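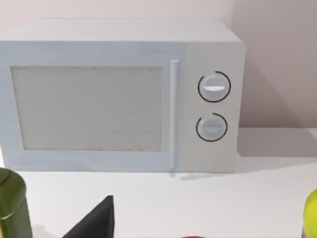 White countertop microwave with a speckled light-grey door window.

Keeping a Countertop Microwave Clean and Working

Updated 1/27/20

Most microwave ovens that get thrown out still heat. They go because the inside smells, the door no longer looks clean, or the food comes out hot at the rim and cold in the middle. The notes on this page cover cleaning, placement, and a few checks that take little time. Read the manual for your own oven first. Where it disagrees with this page, follow the manual.

Steam cleaning the cavity

Put one cup of water and two tablespoons of white vinegar in a wide, microwave-safe bowl. Stand a wooden spoon or a wooden skewer in it. Very still water in a smooth container can heat past its boiling point and then erupt when moved, and the wood gives bubbles a place to form.

Run on full power for 6 minutes in a low-wattage oven, or less if the water boils strongly before that. Leave the door shut for five minutes more. The steam needs this time to soften dried food, and the bowl needs it to cool.

Remove the bowl with dry mitts. Take out the turntable and roller ring. Wipe the ceiling first, then the walls, then the floor. Use a damp cotton cloth or a cellulose sponge. Steel wool and powdered cleansers scratch the paint, and bare metal under scratched paint will rust and may spark.

Baked-on spots on the floor of the cavity respond to a paste of baking soda and water. Apply, wait ten minutes, wipe, then rinse twice with a clean cloth. Soda left behind dries to a white film.

Turntable and roller ring

Glass trays can be washed in the sink with ordinary dish soap. Let a hot tray cool before it touches water. The roller ring collects grease in the track under the wheels, and this is the usual cause of a tray that knocks or stalls. Wash the ring by hand and turn each wheel with a fingertip to see that it spins freely. Dry the track before refitting.

If the tray still stalls, look at the coupler, the small plastic piece in the center of the floor. The lugs wear round over time. Replacements are sold by model number. The one in our old Lenon oven lasted until the tray began to skip under a full casserole dish, and the new part pushed on by hand.

Door, window and seal

Spray cleaner on the cloth and never on the door. Liquid sprayed on the window can run into the seam between the inner and outer panels, where it leaves a streak that cannot be reached without taking the door apart. Do not take the door apart.

The screen behind the window keeps the microwave energy inside. Clean the panel over it gently and do not pick at it. If the screen is torn, pierced or rusted, stop using the oven.

Wipe the flat sealing surface around the cavity opening, and the matching surface on the door, once a week. Crumbs and grease here hold the door slightly open. The door should close with the same firm click each time, with no play when it is pulled gently. A bent door, a loose hinge or a cracked latch means a repair shop or a new oven.

Placement

Leave open space behind, above and on both sides, in the amounts given in the manual. The vents may be on the back, the side or underneath, depending on the model. Do not store cookbooks, bread or dish towels on top if there are vents there.

Set the oven on a level surface. A tray that drifts or a cup that slops over one side usually means a short foot. A thin rubber pad under that foot is enough. We cut ours from an Edodis shelf liner.

Use a grounded wall outlet. Extension cords and power strips are poor choices for any heating appliance. If the lights dim when the oven starts, try a circuit that does not also serve the toaster or kettle.

Odors

Burnt popcorn is the worst of these. Steam clean as above, then leave the door open for an hour. If the smell remains, place an open dish of baking soda in the cavity overnight with the door shut – and take it out before the next use. Fish and curry odors clear faster with half a lemon, sliced, in place of the vinegar.

Even heating

Arrange food in a ring with the center empty. Stir halfway through. Use 80 percent power for soup and leftovers and lower power for butter or chocolate. Cover the dish loosely. A vented cover such as the Wotik dome keeps spatter off the ceiling and cuts cleaning in half, though an upside-down plate on a bowl does the same work.

Standing time counts as cooking time. Dense foods such as potatoes and lasagna continue to heat through after the oven stops, so let them rest before testing the middle.

A simple power check

Measure 8 ounces of cool tap water into a glass measuring cup. Note the temperature with a kitchen thermometer. Heat on full power for one minute, stir with care, and note the temperature again. Write down the rise. The figure means little by itself, but repeated each June with the same cup it shows whether the oven is losing power. Ours is penciled inside the cabinet door.

Containers

Plain glass and ceramic marked microwave safe are the first choice. Avoid metal trim, twist ties, foil-lined cartons and thin takeout tubs. Our Bråten stoneware bowls get hotter than the soup in them, so they are used for serving only. To test an unmarked dish, set it beside a cup of water and heat for one minute. If the dish is hot and the water is not, keep the dish out of the oven.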